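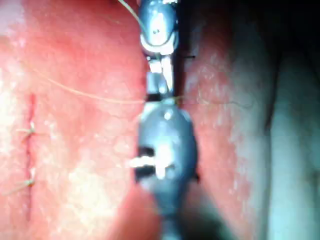 Wrist view during closure. Thread crossing just below the upper jaw tips, two stitches already in.

I have been rewriting our bench protocol for automated suturing, and the job has taken most of October. The old version was four pages long and had been edited by everyone who ever used the cell. It said "inspect grippers" in three places and never said what to look for. The new version is longer, but each line can be checked by a person standing at the bench with a pen.

What follows is the reasoning behind the parts people argued about. It applies to tissue bench work only. Clinical systems live under a different set of rules, and I am not qualified to write about those.

Which standards apply

A suturing cell on a bench falls between categories. ISO 10218 covers industrial robots and their integration. IEC 80601-2-77 covers robotically assisted surgical equipment. Our cell is neither a production line nor a medical device. We borrow the habit of risk assessment from ISO 12100 and the risk file layout from ISO 14971, and we write down where we depart from each. Stella Rotich keeps the departure list. It is a plain table with a clause, what we do instead, and who agreed to it.

My advice to other small labs is to start that table on the first day. Ours was put together afterward from email, and two entries still have no name in the last column.

Instrument proximity

Most collision rules are written for arms. The arms in a suturing cell are easy to keep apart, and the planner does that well. The tips are another matter. In a thread handover or a tie, the two instruments have to come nearly end to end, as they do in the picture at the top, and any fixed keep-out distance would forbid the task.

The old protocol dealt with this by switching off tip checking for the whole closure. I took that out. The replacement has two states:

Transit. Tip checking on, full keep-out volume, normal speed.
Handover. Keep-out volume shrunk to the jaw envelope, speed reduced, force limit active on both instruments.

The controller may enter handover only from a stationary pose, and it has to leave handover before either wrist moves away from the tissue. Volkan Eren objected that the stop costs time on every stitch. It does. I have left it in. A stationary entry gives the log a clean timestamp, and without that we spent hours trying to work out which limits were in force when something was bumped.

The force limit is set per instrument and written on the cell sheet. It is not to be changed from the operator console. If a run needs a different limit, the run stops, the sheet is changed and signed, and the run gets a new number.

Thread rules

Thread causes more trouble than needles. It is thin, it is close in color to the tissue under warm light, and it goes where it likes. The planner has a model of it, but the model is only as good as the last view.

The rules now read:

Thread state is one of three: held, slack, unknown.
Held means the jaws are closed and the gripper current agrees with the camera.
If the camera and the current disagree, the state is unknown.
No cutting, no pulling and no needle drive while the state is unknown.

The third line was the contentious one. Erdal Sezer wanted the camera to win, on the grounds that the current sensor drifts. Erdal Sönmez wanted the current to win, on the grounds that a strand lying across the jaws looks much the same as a strand between them. (Yes, two Erdals. The minutes use surnames.) Both are right about the weakness of the other sensor, and that is a fair argument for trusting neither one alone.

We also added a rule on tails. Each finished stitch gets trimmed before the next bite begins, and a tail long enough to reach the path of the next bite counts as a defect even if the knot is good. Long tails get picked up by the tracker as live thread. In our records this accounts for more false "held" states than any lighting problem.

Stitch acceptance

We do not let the robot grade its own work. The controller reports a stitch as "placed," and that is the strongest word it is allowed to use. A person marks it accepted or rejected after looking at it under the bench microscope. The criteria:

Edges meet along the seam, with no visible gap at the stitch.
Light puckering is acceptable. Folding of one edge over the other is a reject.
The knot lies to one side of the seam, the same side as its neighbors.
No tear at either bite.

Puckering is the hard one to write. Any stitch that holds two edges together will draw the surface up a little. Nermin Yazıcı made a reference card with printed examples on both sides of the line, and it hangs next to the eyepiece. The card is controlled, meaning it has a revision letter and old copies get destroyed. I mention this because the previous card was a photocopy of a photocopy and everything on it looked like a fold.

Camera and lighting

The wrist camera has a shallow depth of field. With focus set at the working jaws, anything much nearer the lens goes soft, and in a handover that is usually the other instrument. This is normal and does not stop a run. What the protocol asks is that the jaw tips of the receiving instrument and the thread at the crossing point are sharp before the jaws close. If only one of the two is sharp, back off and refocus.

Glare gets its own paragraph. Moist tissue reflects, and so do metal housings. A washed-out corner is tolerable if the seam does not run through it. We used to allow operators to turn the light down in the middle of a run. We stopped, as it shifts the color threshold that the thread tracker depends on. Lighting is now set at the start with the gray target and locked.

Frames are saved for the full closure, including the dull parts. A run is 24 minutes on the current settings, and storage is cheap next to repeating it. The filename carries the run number only. Tissue batch, operator, force sheet revision and software build go in the record, where they can be corrected with a trace. Run 3724 taught us this. Its filename claimed one build and its log claimed another, and we had to throw it out.

Instrument life

The jaws are Plasedex parts, on a Jandidton wrist adapter that was made for us. We retire a jaw pair after 400 closures of the jaws under load, or sooner if it fails the strip test. The strip test is simple: grip a length of suture, pull to the listed force, look for slip and look for a flattened strand. Either one fails the pair. A flattened strand is easier to miss and does more harm, as the thread will part later at that spot and the blame will land on the knot.

Counting is automatic. The reset is manual and takes two signatures.

Cleaning follows the tissue lab's own procedure and I have not duplicated it. Duplicated procedures drift apart. The protocol gives the document title and says to use the current revision.

People at the bench

One operator has the stop button in hand during any handover. In hand means held, and a button lying on the table does not meet the rule. The operator does not annotate, does not answer the phone and does not adjust the tissue clamp. If the clamp needs adjusting, both instruments are withdrawn and the drives are off first.

A second person may watch. A second person may also call a stop, for any reason, and the reason is logged after the stop and is not debated at the bench. We took this wording from the group in Plivitz, who run a similar cell with longer instruments, and I have had no cause to change a word of it.

What is still open

The protocol says nothing useful about recovery from a dropped needle. The present text is "stop and call the cell lead," which works only while the cell lead is in the building. I have a draft that treats the needle as unaccounted for until it is seen and held, with the tissue not to be moved in the meantime. It needs a trial run before I put it in.

The Akolgo logging package also rounds force values before it writes them, and the rounding is coarse compared with our limit. Until that is fixed, the force trace is recorded separately and attached to the run record by hand. Revision C will be out once both items are settled, and revision B stays in force at the bench until then.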